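About Floston

Floston helps small food producers, packing rooms and training colleges plan and budget for robot equipment. We do not sell machines and we take no commission from the firms that do. Clients pay us a fixed fee and keep everything we write for them.

The company was set up by Marwa Chraibi and Ignacio Leiva, who had both spent years on the buying side. Asmaa Nasr joined to run our costings and Yasmine Shawky looks after handling trials. Our office is in Sisadholm.

How we work

A job normally starts with a visit and a list of what has to be picked up, where from and where to. We then work out what the equipment would cost over its life, including fingers and pads, cables, spares, floor space, staff training and the days when the line is stopped for fitting. The purchase price is one line in that budget.

Before anything is ordered we try the handling by hand. Soft and round produce is where most budgets go wrong, so we spend more time on it than on boxes or jars. A hand-held gripper costs far less than an arm, and an afternoon with one will usually show whether the finger pads need changing before the larger sum is committed. 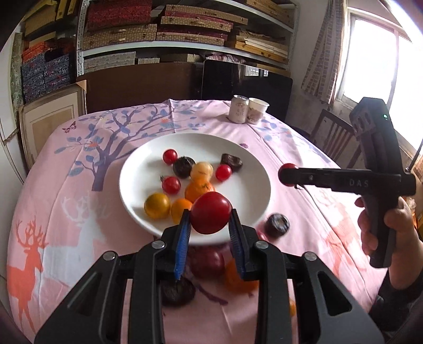 Aicha Soliman wrote to us after her own planning round that she had put the whole of her first budget into the arm and left nothing for pads, and that she would now do it the other way about: settle the grip first, then ask for prices.

We have since added a separate line for grip testing to our standard budget sheet. It covers the hire of hand-held tools, replacement pads and the produce used up in trials.

What you receive

Each client gets a written plan, a budget sheet with 2 spending levels, and a list of questions to put to suppliers. The Slaoui plan is our short version, for sites buying a single unit. The Kotero plan is for sites buying in stages and includes a review each July, before the next year's money is set.

Fees

The Slaoui plan costs £686, with one visit included. Kotero plans are priced after the first visit. Travel is charged at cost.

Page last updated Dec 21, 2018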